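15/03/2021

Cloths and small props, bench by the window

Went through the cloth drawer this morning. Pulled everything out, shook it, refolded what was worth keeping. Two of the old plain ones from Jillow have gone thin along the fold lines and are now rags, in the bin under the sink. The gray felt stays.

The landscape print is the one I want to use for the next set. It covers most of the width of the slats and the colors are strong enough that small objects sit well against it, except at the forest end where anything dark gets lost. Keep black and navy items off that third. The blue side is fine for most things. The purple is good for white and green.

Creases are still a problem. It has been folded in the drawer since September and the blue half won't lie flat. I tried pulling it by the corners and only moved the wrinkles along. Bit-na Son suggests a cool iron from the back with a towel in between, 30 seconds per patch, then rolling it on a tube so it never gets folded again. There is an empty tube from the Hatier delivery behind the door - a bit short, but the cloth can go on doubled once if the fold runs down the edge. To try tomorrow. I don't want to use steam until we know what the ink does.

Don't tape it to the slats. The last tape left glue on the metal and it took 60 minutes with a plastic scraper to get it off. If it slides, use the flat weights from the Uranley box, two to a side.

Props: the cube is back from the other room. I set it with the green side up, one full color, easy to see from above. Leave it like that for now, please. If you do scramble it, write it here, as the notes for the set say green up and I don't want to be checking every time. Tried it on the forest part first and moved it over to the mountain, a little right of where the blue ends. Better there.

Inventory line for the cloth is 3,648 in the Ma binder. The entry only says "printed, large", so I added "mountain and lake, pines on right side". Someone should do the same for the rest of that page, half of it says "cloth".

Still to do:
- iron and roll the print
- buy a second tube, longer
- wipe down the slats
- label the drawer
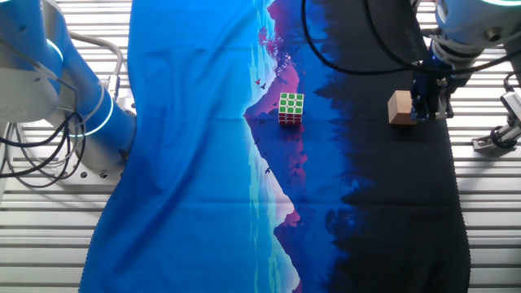 Landscape print on the slats, not yet ironed, cube green side up.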